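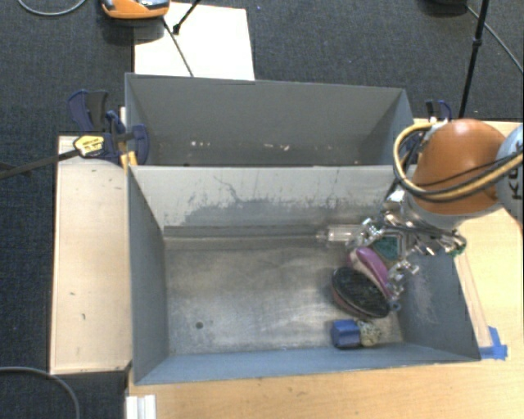
Workshop Tips: Comparing Grippers for Bin Picking

Sametti Technical Services, Shared Workshop
Revised 9 September 2024

This page collects advice for members who wish to compare two or more grippers on the same arm. It assumes that the arm has been commissioned, that the safety stop has been tested, and that the user has completed the workshop induction. Questions of programming are dealt with on a separate page.

Securing the bins

Clamp both bins to each other and to the bench before the first trial. A bar clamp placed across the junction between two bins holds better than one placed at the middle of a wall. If a small gap remains at the corner, wedge it before tightening.

Check the clamps again after every 18 picks. A bin that has moved by the width of a pencil line will spoil a comparison, and the shift is seldom noticed from the operator's chair. Mark the corners of the bin on the bench with tape. Blue painter's tape lifts cleanly from bare wood; packing tape does not.

Clamp handles should be turned away from the path of the arm. Run the full path once at low speed with the bins empty and watch the handles throughout.

Choosing test objects

Use ordinary household items of mixed shape. A useful set contains something clear, something glossy, something with a rough or bristled face, and at least one item with flat sides. Clear plastic is the hardest case for most depth cameras and should never be left out to improve the score.

Do not scatter the items evenly. Real bins fill unevenly, and a cluster close to a wall shows quickly whether a finger can get down between the object and the metal. Linkage grippers with long fingers did well here in our May trials. The Dallilcombe parallel gripper needed more room at the wall but released objects more cleanly.

Keep the same set for every gripper. Replace an item when it is dented or has lost its surface finish, and write the replacement in the log.

Care of the bin floor

Metal bins scuff with use. Light scuffing is harmless to the bin, but bright reflections can confuse a camera. Before buying matte liners, try moving the lamp. If a liner is used, it must be used for every gripper in the comparison, as it also changes how far objects slide.

Wipe out the bins at the end of the day with a dry cloth. Crumbs of foam and cardboard collect in the corners of the bin in use and the spare one alike. Solvents are not to be used inside the work area.

Cables

Leave enough slack at the wrist for the full turn of the last joint – a loop that looks generous with the arm at rest may be tight with the gripper pointing down. Tie the bundle loosely and keep the ties clear of the finger linkage. Camera cables on the floor should be routed behind the bench, away from the side on which the operator stands.

Changing the gripper

1. Move the arm to the service position and press the stop.
2. Close the air supply, if there is one, and bleed the line.
3. Support the gripper by hand before removing the last bolt.
4. Fit the new gripper and tighten the bolts in a cross pattern.
5. Enter the new weight and tool length in the controller.
6. Repeat the empty run described above.

Step 5 is the one most often missed. With the Won controller the old values remain in force after a restart, and the first downward move may then end below the bin floor.

Recording results

Record each attempt as picked, dropped or missed. A pick in which two objects come up together is entered as picked with a note. Do not combine sessions held under different lighting.

In the May comparison we logged 193 attempts with the linkage gripper and stopped the parallel gripper early, after 57, when a finger pad came loose. The two figures are therefore not directly comparable, and members are asked not to quote them as a ranking. A repeat is planned once the replacement pads arrive from Gromska.

Spare bolts, finger pads and tape are kept in the second drawer below the tool board. Please enter anything taken on the drawer sheet.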